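招人啦:来帮我们比一比夹爪和控制器(远程,仿真环境)

发布日期:2019年9月19日

大家好,我是 Socorro Huamán,在 Puseo 负责抓取测试这一块。我们组不大,平时就是跟各种夹爪、手臂、相机和控制器较劲,最近攒了一堆想比又没空比的组合,所以想找4位朋友来一起玩几周(有报酬的,别急,下面写了)。

先说说在比什么。我们手上有两套控制器,一套叫 Plerkex,一套叫 Arruda。Plerkex 比较老实,轨迹规划得慢一点,但动作顺;Arruda 反应快,手感也灵,就是有时候收尾那一下让人心里发毛。组里为了哪个更好已经吵了一个春天,从3月吵到现在,谁也没说服谁。我自己偏 Arruda,但我承认我有私心,界面是我画的,哈哈。

所以想请没有立场的人来试。你会在仿真里用这两套控制器操作同一只手臂,去夹一些又长又窄的东西,主要是焊条盒。为什么挑焊条盒?做过抓取的都懂,长条形的东西最会出洋相:夹偏一点点,一头就往下沉;角度歪一点点,指尖先碰到盒子的棱,整个就转走了。方方正正的积木谁都会夹,拿那个比控制器比不出什么来。

相机视角也是这次要比的一项。腕部视角看指尖和盒子之间的空隙特别方便,E6013 这几个大字怼在眼前,对不对正一眼就有数;可是离得太近,人会忘了旁边还有别的盒子。有人喜欢全程用它,有人用两分钟就头晕,都正常,我们就想知道你属于哪一种。

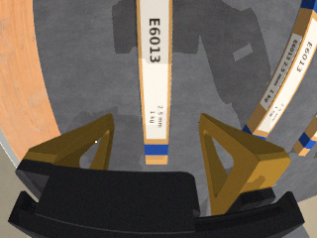

没有机器人背景可以报名吗?
可以的,我们特意留了一半名额给完全没碰过手臂的朋友,会用键盘鼠标、愿意把感受讲出来就行。

再讲讲具体怎么安排。每次测试60分钟,一共2次,两次之间最好隔几天,免得手还记着上一套控制器的脾气。每次开头有15分钟让你随便玩,推、夹、转、把东西碰到地上都行,碰坏了我点一下重置就好,仿真就是这点让人舒坦!后面才是正式任务:对准、夹住、抬起来、放到指定的位置。做完填一份短问卷,再跟我或者同事语音聊几句。

场景不止一个。有的房间铺木地板,有的是灰地面,桌子也会换,手臂底座的位置跟着变。别小看这个,底座一挪,同一个动作就可能从轻松变成别扭,肘关节该往哪边拐,两套控制器的想法很不一样。我第一次换场景的时候还以为自己忘了怎么操作呢。

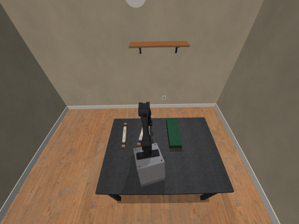
测试场景之一:深灰色桌面、黑色手臂,桌上是两根带蓝色条带的长条和一个深绿色方块

想来的朋友,最好满足这几条:

年满18岁,中文能顺畅交流。
有一台能跑三维画面的电脑,网络别太卡。
两次测试都能参加,中途消失我会很伤心的。
近期没有用过 Plerkex 或 Arruda(用过的朋友抱歉啦,下一轮再约)。
容易晕三维画面的请提前告诉我,我们可以只用固定视角。

另外我特别想找一两位平时真用手臂干活的人,产线上的、实验室里的都欢迎。你们眼睛毒,控制器哪里犯懒一看就知道。去年有位 Mullside 的工程师来帮忙,玩了没多久就问我,为什么手腕到位了夹爪还要再愣一下才合拢。我回去查了一整天日志,真有个多余的等待写在那里,是我自己写的。这种话请尽管说,我脸皮厚。

正式任务里大家最关心的一般是抬起来之后那一段。抓在中间附近,两头能不能保持平,移动的时候会不会晃,停下来要多久才稳,这些我们后台都会记,你不用自己数。
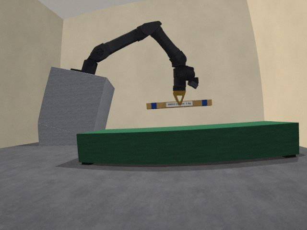
你要做的是告诉我们那些后台记不到的东西:哪一步心里没底,哪个按键老是找不着,什么时候你以为它要往左、它偏偏往右。写得啰嗦没关系,骂人也行,稍微文明一点就好。问卷里有一栏叫“想说啥说啥”,往往那一栏最有用,我每份都会从头读到尾。

报酬方面,两次都做完之后统一发,金额会写在确认邮件里,你看了觉得不合适可以直接退出,不用解释。操作录像只在组里看,不录你的脸;语音聊天如果要录,会先问你。要是你想拿自己的那份数据回去研究,跟我说一声,我打包给你。

报名很简单,在本页下方点“我要参加”,留个邮箱,再写两三句话介绍一下自己:平时做什么,玩不玩需要手眼配合的东西(打游戏、做木工、焊东西都算),什么时间段方便。不用发简历,我也不爱看简历。名额满了页面会自动关掉,没排上的我会留着联系方式,下一轮比夹爪手指形状的时候先找你们。

有问题直接在报名框里写,我一般当天晚上回。等你们来!

Socorro Huamán
Puseo 抓取测试组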